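3.2 The table surface and the resting place of small objects

In the second part of the study we looked at how people use the free area of a table when they put down small things at home. Earlier work of our group (Geerts and Manurung) treated the table as a plain rectangle, where every point is equally good. Our participants did not treat it in this way. They left wide areas of the surface free and placed their objects close together, and they often returned to the same place the next time.

We recorded 1458 placements in 49 households in Redum and Skokberg. A placement was defined as the moment when the hand leaves the object and the object stays on the table without support. Objects which were put down on top of another object, or on a cloth or a tray, were coded separately and are not discussed in this section. When two coders did not agree about a placement, a third coder (Tracey Crabtree) made the decision.

The material of the table was noted for each household. We had expected that it would be of little importance, but several participants spoke about it before we asked. Those who owned a wooden table told us that they follow the grain when they put things in order, and one participant in Skokberg explained that a spoon which lies across the grain "looks as if it was forgotten". Light wood was also mentioned for a practical reason: crumbs and rings from cups are easier to find on it. On the other hand, the shine of the surface was a source of complaint, mainly from participants whose table stands near a window. Figure 4 gives a view over a light wooden tabletop with a small group of objects on it. The grain runs in long, soft lines, and the middle part of the surface reflects the light with a dull shine. 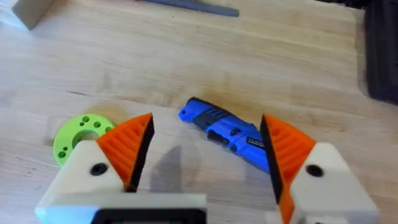

Figure 4. Light wooden tabletop with a small group of objects. A few darker streaks are faintly visible in the wood.

3.3 Groups and their borders

We use the word "group" for two or more objects which a participant considers as belonging together. The distance alone was not enough to decide this. In 23 households the participants named a group whose members were lying further from each other than from a neighbouring object outside the group. For this reason we asked each participant to draw the border of every group with a finger on the table, and the interviewer copied the line on a paper plan.

The lines were usually rounder than we had imagined, and they included a narrow strip of free table. Participants were unwilling to give this strip away. When the interviewer asked if a cup could be placed there, many answered that it would be "in the way", although no object had to be moved. We call this strip the margin of the group. Its width was measured on the plan and not on the table, so small differences should be read with caution.

The margin was narrower on the side turned to the wall and wider on the side where the participant normally sits. Wai-kit Chuang, who carried out most of the interviews in Skokberg, suggested that the wider side is kept free for the forearm. Our data cannot confirm it, as the position of the arm was not coded. The question is taken up again in Section 5, together with the results for shared tables.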